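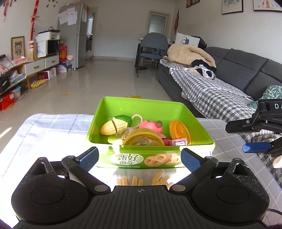

My sister-in-law sent me a link in August to a course on letting go of your belongings. It cost more than my winter coat. The company is called Lastinwood, and its promise is that a household that owns less will be calmer, richer and kinder to each other. I read the whole sales page, which took a while, and I came away wondering what evidence anyone has for any of it.

The case always goes the same way. A man named Adalberto Macedo, who wrote most of the Lastinwood material, had a big house and was unhappy. He got rid of his things and became happy. He also changed jobs, moved to a smaller town and stopped commuting, and he mentions all of this in passing, as if it were the weather. I would be happier too if I stopped commuting. I could keep every one of my casserole dishes and still be happier.

Then there are the numbers. The course says the average home holds 3,000 objects that are never used. Who went in and looked? What is an object? If a box of paper clips is one thing, the figure means very little, and if each clip is a thing, I could lower my own total by dropping the box behind a filing cabinet. There is no footnote. I wrote to ask and got back a discount code.

Children's things get the worst of it. The Lastinwood rule is three toys per child, kept in sight, with the rest given away. The reasoning is that children with fewer toys play longer with each one. Maybe they do. People in waiting rooms read the same magazine for a long time too.
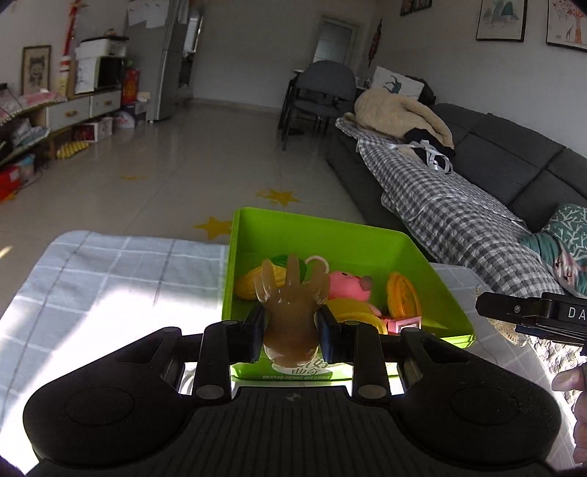 Rubber hand and green bin. Under the three-toy rule, the hand would have to earn its place.

What bothers me about the rule is how sure it is about which things matter. My neighbor Şengül Ersoy tried it with her two boys. Out went the odds and ends and in stayed a good set of blocks, because blocks are what the pictures in the course show. The boys wanted the odds and ends. It was the junk that had names and voices and long-running feuds. She ended up buying a fair amount of it again, some of it worse than what she had given away, and she now speaks of the blocks with real dislike.

I don't say that proves anything. It's one house. But one house is also what Macedo has, and he gets to charge for his.

A fair reader will say that plenty of us do own too much, and I agree. I have opened a closet and had a tent fall on me. I just don't think the tent is a moral problem. It's a shelf problem, and shelves are cheap.

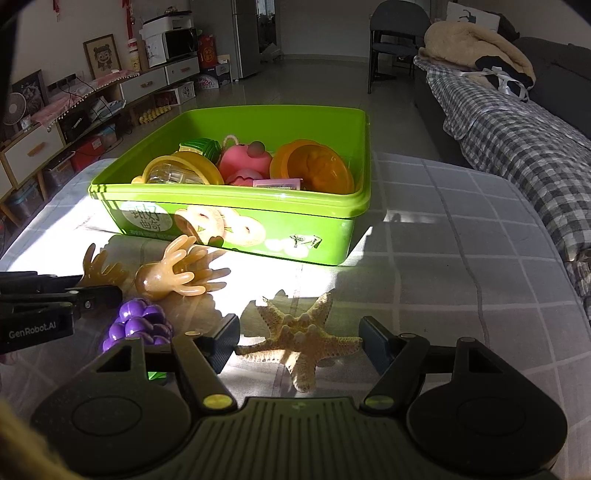
The other claim is that keepsakes hold us back. You are told to take a photo of the thing, thank it, and let it go, since the memory is in you and the object is only a prompt. I'd like to know why a prompt is so easy to do without. My uncle Necati Gökçe kept a drawer of stuff he had picked up on walks near Lirnthorpe, most of it worthless, and he could talk for an hour with the drawer open and for a minute with it shut. We cleared it after he died. Someone did take photos. I have never once looked at them – I'm not sure I even know what phone they were on.

There is money in this, too, and I wish people would talk about that part. Lastinwood sells the course, and its partner Grestoneck sells the boxes. They are nice boxes. You need quite a few of them to own nothing properly. Over in the paid forum, a member called Bülent Karabulut asked whether he could use the bins he already had, and he was told that mismatched bins create visual noise. So he was to throw out working bins and buy new ones, in the name of buying less.
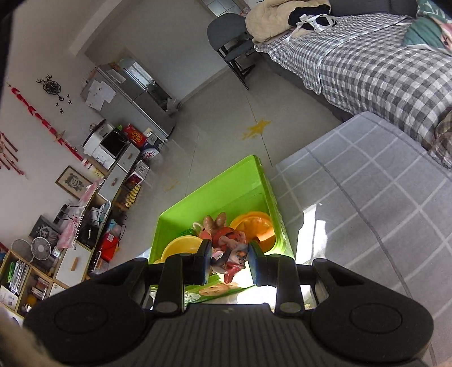

I don't doubt that some people finish the course and feel better. A weekend spent cleaning will do that, and so will having spent the money and wanting it to have been worth something. What I'd want to see is the same people two years on. Did the closets stay empty? Did anyone save a dollar? The site has plenty of pages of praise and all of it reads as if it was written on the day the last box left the house.

My sister-in-law, for the record, signed up. She has asked if she can store a few things in our garage until she decides about them. I said yes, and moved the tent.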